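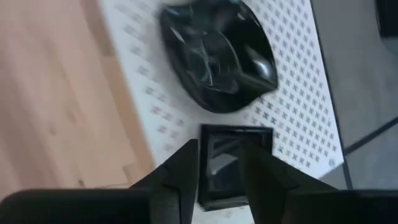

Fault: the pick point on the black planter trays comes out in the wrong place, and the gripper closes on the rim or on air. Set-up is a pair of arms on a Broden controller, Jasow two-finger grippers, Plesum wrist cameras with the stock pick software. It's a shared-workshop build at Gilchrist, for sorting and stacking small bonsai trays. I've been told twice that this is a calibration problem and I don't believe it. Look at what the wrist camera has to work with: the bowl-shaped piece has a pale forked streak running down the middle of it and a hard white glint just above the corner, and the grid on the white panel goes from crisp on the right to grey smudges on the left. The software draws its outline round the streak as often as round the tray.

Software is the current release. Controller firmware was updated in August and the fault was there before and after, so please don't ask me to update it again.

What it does

Cardboard boxes: fine. Wooden blocks: fine. A matt grey plastic lid from the scrap bin: fine. Black glossy trays on the white stand: the pick point lands off to one side, by up to 14 mm, and the offset changes when I turn the tray. Black glossy trays on the bare wood: slightly better, still not usable.

A calibration fault ought to be wrong in the same way for everything. This is wrong for one kind of object and right for the rest. I said so in the first message and got the calibration guide back.

First reply from Plesum support, summarised: re-run the hand-eye routine, clean the lens, check the camera bracket for play.

Done, all of it. Bracket is tight. Lens cleaned with the cloth that came in the box. Routine run with 40 poses in place of the default, and it reported a pass. It reported a pass last time as well. I'm not sure what you would have to do to that routine to make it report anything else, and I did once run it with the target taped down crooked.

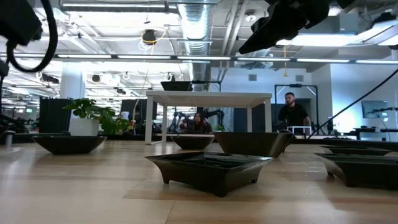

Second reply: increase exposure, since dark objects "need more light".

Tried this at 9.30 in the morning before the place filled up. More exposure made it worse. The body of the tray comes up a bit, but the reflections spread and join together, and the software took one of them for an edge. Turned it down instead and the streaks shrank. At the lowest setting that still showed the rim I got the best picks so far on the large tray, and then the small ones vanished into one dark patch with no inside and no outside. So there is a setting for big trays and a setting for small trays, and the software only lets me store one per job.

I also tried switching on the "shiny object" mode. I can't find anything in the manual that says what this does. Cycle time went up by 300 ms and the pick point stayed where it was. If someone could tell me what the mode is supposed to change I'd be glad to test it properly.

Things I changed one at a time, with results

Swapped the left and right cameras over. The fault stayed with the trays.

Turned the tray by hand, a little at a time, with the arm parked above it. The pick point wandered, then jumped. A wobbly bracket would not do that with the arm standing still.

Dusted the inside of one tray with chalk. Good picks straight away. Wiped the chalk off, bad picks again. I repeated it with a second tray and got the same thing. This is the most useful test I've done and it cost nothing, and I'd like it to be answered directly.

Hung a bed sheet between the lights and the bench. Some improvement, though the sheet got in the way of the cables and I took it down again. It isn't something I can leave up in a shared room anyway.

Put plain card over the holes in the stand. Small improvement on the left edge of the outline, nothing elsewhere. The hole pattern may be confusing the edge finder a bit, but I don't think it is the main thing.

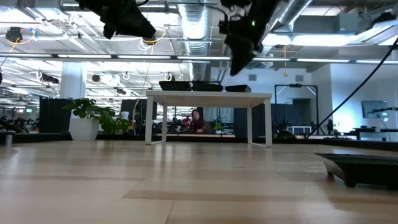 Third reply: this may be a gripper problem, please contact Jasow.

I did. Jasow answered the same afternoon and asked for the finger positions at the moment of closing. I sent them the log. The fingers went exactly where they were told. They said, politely, that they couldn't see what they were meant to fix, and I agree with them. Broden said much the same about the arm. If I jog to a tray by hand and close, it picks up every time, and it has carried on doing so with the speed at 200 mm/s, which is faster than I'd run it.

So the arm is fine, the gripper is fine, and the camera bracket is fine. What's left is the part that decides where the tray is.

Current workaround

Teaching fixed positions for the stand and leaving the cameras switched off. The stand has holes in a regular grid, so two pegs and a strip of wood hold a tray in the same spot. It works for the stand. It does nothing for trays put down loose at the front of the table, which is the whole reason I paid for cameras.

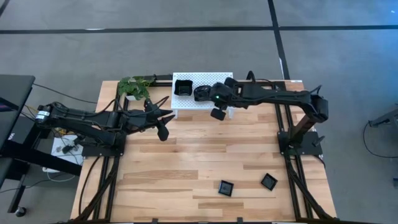

I've also gone back to slow approach moves with a stop above the rim. One tray got chipped during the earlier tests and the fingers have a nick in the left pad.

What I want from this ticket

A plain yes or no on whether glossy black plastic is supported. The product page says "everyday objects" and a plant tray is an everyday object.

A way to store two exposure settings in one job, or to take both images and combine them.

An explanation of "shiny object" mode.

Please don't close this as calibration. Logs and the chalk test are attached. The bench is set up as described until the end of the month, and after that the space is booked for something else.

Status: open, waiting on Plesum.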